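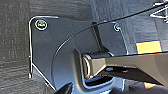
Réka Antal reckons I should leave every screw half a turn loose until the cables are where I want them, and only then go around and tighten the lot. She left that under my July post about the spare room, and I wish I'd read it before I started.

The spare room is where everything with a plug ends up. It has grey carpet, one window and a power point in the wrong corner, so anything on the far wall needs a lead run to it. For a long time I just let the leads lie where they fell. You could hook one with a toe on the way to the window, and I did, and the lamp came down.

So I gave it 2 evenings. The first went on working out what was plugged into what. I pulled everything out, wound each lead up and put a bit of masking tape on the end with a name on it. Three had no name because I don't know what they belong to. They've gone in the drawer with the others.

The second evening was screws. I bought a box of 96 from Prasar, pan head, dark finish, and they're decent. The slots are cut clean and the driver sits in them properly. I can't say the same for the ones that came with the Firix shelf brackets, which were soft enough that I rounded the first one off and had to get it out with pliers. If you're putting up the same shelf, throw the little bag away and use your own.

What I got wrong was the order. I did the brackets up tight, stood back, and then found there wasn't room to get the plug through behind. Everything came off again. Second time around I left them loose like Réka said – well, like she'd said already – and fed the lead through first.
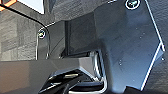
The other thing is slack. I'd always pulled cables as straight as they'd go because it looks neater, and then something gets shifted and the strain goes straight onto the plug. I now leave a good loose curve anywhere a thing might have to move or swing out. On the long run by the window I let it have an extra 40 cm, clipped up under the shelf where it can't be stood on. It looks a bit untidy if you bend down. I don't bend down much.

Ruoxi Lei lent me a stubby driver for the spots where a full-size one hits the wall. I'll have to give it back, so I've got one on my list, along with more clips. The Rirkitz ones are fine on painted wood but they've let go twice where I stuck them near the skirting – dust, probably. I'll wipe it down with metho and try again.

Still to do: the power board, which is on the carpet behind the chair, and the three mystery leads.

Recent posts
The spare room, before
Repainting the laundry door
A drawer for things with no other drawer
Ko paint, two coats in
What I kept from the shed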